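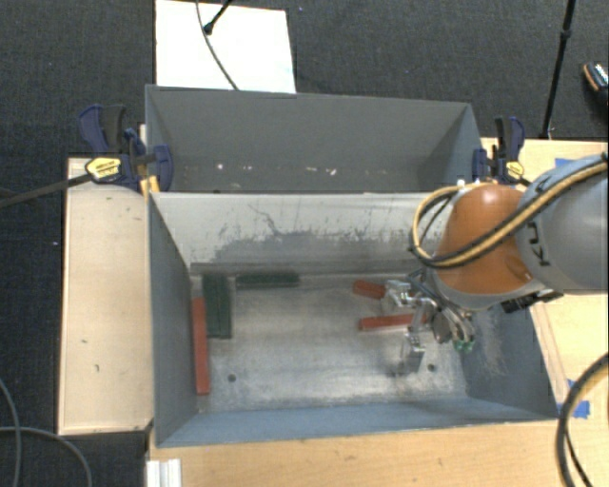 Visit report: Dukero ski service and hire depot
2022-02-13

Purpose of visit: to look at the base preparation line and the hire stock system before we decide whether to send our own club skis out for servicing next winter or carry on doing them in the hut. The visit lasted most of a morning. Our guide was Waraporn Thongsuk, who runs the workshop side. Parking is at the rear, past the tyre place, and the sign on the road is easy to miss when coming from the north.

Site

Dukero occupies two units knocked into one. Intake and hire stock are in the first, machines in the second, with a heavy plastic curtain between them. The floor in the machine unit slopes slightly to a central drain. Ventilation over the waxing benches is by overhead extraction hood and was running throughout. Ear defenders were handed out at the curtain and are needed near the stone grinder, less so elsewhere.

Work comes from three sources: the company's own hire fleet, trade work from shops (Skisport is the largest account), and private customers who drop off at the counter. Trade work is done overnight in January and during the day for the rest of the season.

Intake

Each pair is strapped base to base and given a numbered tag through the brake. The tag number goes on a paper card with the requested work, the boot sole length and any damage noted at the counter. The card travels with the skis. A computer record is also made, but the bench staff work from the card.

Skis arriving wet are racked for at least two hours before any base work. Ms Thongsuk was firm on this. P-tex repairs put into a damp base lift at the edges after a few days' use, and the shop gets them back.

Base repair

Shallow scratches are left for the grinder. Gouges down to the core are cut out to a clean edge and patched. Gouges between those two extremes are filled with an extruder gun, left to cool and planed flush with a body file. The benches use ordinary ski vices at elbow height, set lower for one member of staff.

We asked about core shots next to the edge, which account for most of our own trouble on the plastic slope. The answer was that a plain fill will not hold against steel and that a metal-grip layer has to go in first. We have not been doing this.

Stone grinding

The grinder is a single-stone machine with an automatic feed, bought second-hand and rebuilt on site. The stone is dressed at the start of each shift and again when the structure changes. Two structures are kept for general work, a fine linear one for cold dry snow and a coarser crossed one for spring. Race structures are done by arrangement.

A pair in reasonable condition takes three or four passes. Skis with a concave base take more, and there is a limit to how often this can be done before the base is too thin. The depot measures edge height on hire skis at the start of the season and retires any below its own minimum. Our guide put the working life of a hire ski at about 200 days on snow.

Coolant is filtered and recirculated. The sludge is collected for disposal under contract.

Edges

Side edges are done by machine to 88 degrees unless the card says otherwise, base edges to one degree. Both are finished by hand with a diamond stone. Tip and tail are detuned by a few strokes only. The practice of dulling a long section at each end was described as a leftover from straighter skis.

Waxing

Hire skis get a hot roller wax, private and trade work an iron. The irons are digital and set by wax type. The depot has gone over entirely to fluorine-free products, mainly from Nondine in bulk blocks, with a harder Nakamura base wax for the cold end of the range. Skis cool at room temperature before scraping. Putting them outside to hurry things along is not allowed, although we were told it used to be common.

Bindings

Bindings are checked on a torque tester and the readings printed and stapled to the card. Any binding outside tolerance after adjustment is taken out of use. This was the best organised part of the depot. Our own checks consist of setting the scale and trusting it, and that should change whatever we decide about base work.

Hire stock

Racking is by length, then by model. Boots are dried on heated pegs, 75 to a bank. Poles are in tubs by the door, sorted by size, with the baskets checked on return.

Prices

A full service is 32 pounds a pair at the counter. The trade rate would apply to us for batches of 14 pairs or more, delivered and collected by us. Turnaround is five working days outside the busy period. A written quotation has been requested.

Points to follow up

Cost of a second-hand torque tester.
Metal-grip for edge repairs, and where to buy it in small quantities.
Whether the club's older skis have enough base left to be worth grinding.
Insurance position if bindings are tested by Dukero but adjusted afterwards by us.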